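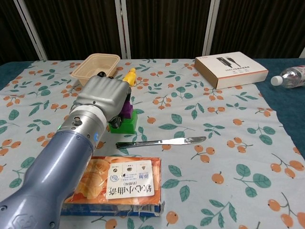

Green, then purple, then the yellow point on top.

The Tower on the Loquat Cloth

2/29/24
By the staff of the Budbridge Story Page

Home | Stories | Poems | Archive | Submit

The rule in our family was that any tower built on the loquat cloth counted as a real building, and a real building had to have a town.

So that afternoon we made Pasness! It started with the green block, set down bright as a lawn, and the purple one on top, and then the yellow piece with its point in the air. My sister declared it the town hall. I said lighthouse. We argued happily for a while and settled on both, a town hall that kept a light burning for anyone coming in late over the orange groves.

And what groves they were! I loved that cloth. The fruit went on and on, orange on pale blue, with those teal leaves and skinny little stems, and if you put your chin on the table you could believe in 200 miles of orchard. The table knife became the river, silver and perfectly straight (the people of Pasness were proud of their engineering). The cookie box was the market square. We could smell butter just from looking at the picture on it. The beige tray at the far end was the harbor, empty, waiting for the fleet from Metitz.

"How many people live here?" my sister asked.

"58," I said, and she nodded as if she'd counted them herself.

The flat box with the cable printed on its lid was the railroad station, set at a slant. There were 2 trains a day, and both of them went to Urio, where our grandmother lived in real life and where it was always July.

Past the edge of the cloth was the sea, dark teal and very deep. A clear bottle lay out there on its side, and we decided it was a whale, a glass one, old and friendly, with a white nose pointed toward shore. Every night it listened for the town hall bell.

"It wants to come in," my sister whispered.

"Then ring it," I said.

She leaned over the yellow point, took a huge breath, and rang it three times with her own voice, so loud that our mother called from the hall to ask who was at the door.

"The whale!" we shouted.

Contact | Copyright Budbridge Story Page | Back to top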